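# Vuelta de agosto: encimeras, suelos y la lista de espera

6 de septiembre de 2022. Boletín corto y con prisas, que esta semana hay tres entregas.

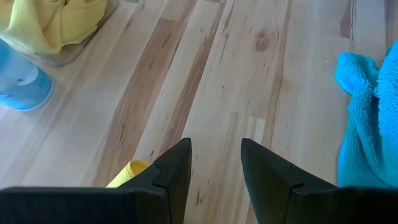 ## Lo del aceite

Muchas preguntas en el correo sobre el mantenimiento de la madera clara. Respuesta rápida: aceite, poco y a menudo. El barniz aguanta más, sí, pero cuando se raya se raya, y hay que lijar todo el paño. Con aceite se repasa la zona y listo.

Para maderas pálidas, aceite con algo de pigmento blanco. El incoloro amarillea. No el primer mes, pero amarillea. En el taller usamos el de Voster, que tarda en secar y huele fuerte, pero deja el tono casi como recién lijado. Ventanas abiertas. Y los trapos usados, a un cubo con agua, nunca hechos una bola en la basura: se calientan solos y prenden. Lo repetimos cada año y lo seguiremos repitiendo.

Pasos, para quien los pidió:

- Lijar con grano 120, luego 180. Siempre a favor de la veta.
- Aspirar. Paño apenas húmedo. Dejar secar bien.
- Primera mano fina, retirar el sobrante a los 16 minutos.
- Segunda mano al dia siguiente. Misma cosa.
- Nada de agua encima durante 4 días. Ni vasos ni macetas.

## Nudos, ¿sí o no?

Sí. O por lo menos, nosotros no los quitamos si están sanos. Un nudo firme no da guerra. El que se mueve al apretarlo con el dedo, ese fuera, o resina y a lijar. Quien quiera un paño sin nudos que lo diga al encargar, porque hay que escoger tabla a tabla y el precio cambia bastante. Después de cortar ya no hay vuelta atrás.

Lo mismo con las vetas oscuras. Hay quien las busca y hay quien nos devuelve la muestra con una cruz a lápiz. Las dos cosas valen, pero antes.

## Serie Tretitz: agotada

Los taburetes Tretitz volaron en la feria de Brestitz. No quedan. La próxima tanda, cuando llegue la madera, y la madera viene con retraso (otra vez). Lista de espera abierta en el mostrador o respondiendo a este correo. Poned altura, color del asiento y un teléfono que cojáis.

Gracias a los que pasasteis por el puesto, por cierto. Hacía un calor horroroso y aun así hubo cola para el torno.

## Retales

Hemos vaciado el altillo. Hay cajas de recortes de haya, fresno y algo de roble, todo seco, largos variados. Buenos para tablas de cortar, cuñas, juguetes. Se venden por caja, sin elegir pieza. Quien venga con furgoneta, que entre por el patio y no bloquee la puerta del vecino, por favor, que en agosto ya tuvimos bronca.

Las llamas de serrín que pedía alguien para la estufa no las hacemos, eran briquetas, y las hace Ó Dálaigh, el almacén de la carretera vieja. Preguntad allí. Perdón por el lio del boletin anterior.

## Curso de afilado

Vuelve. Formones y cepillos, una mañana. Traed vuestras herramientas aunque estén hechas un desastre, mejor si lo están. Piedras de 3000 las ponemos nosotros, las bastas también. Plazas pocas, el banco da para lo que da. Se reserva con el código 2261 en el asunto del correo, así no se nos pierde entre facturas.

## Horarios

Mañanas, como siempre. Tardes solo con cita hasta que terminemos las entregas. El teléfono lo cogemos mal con las máquinas en marcha, mejor escribir.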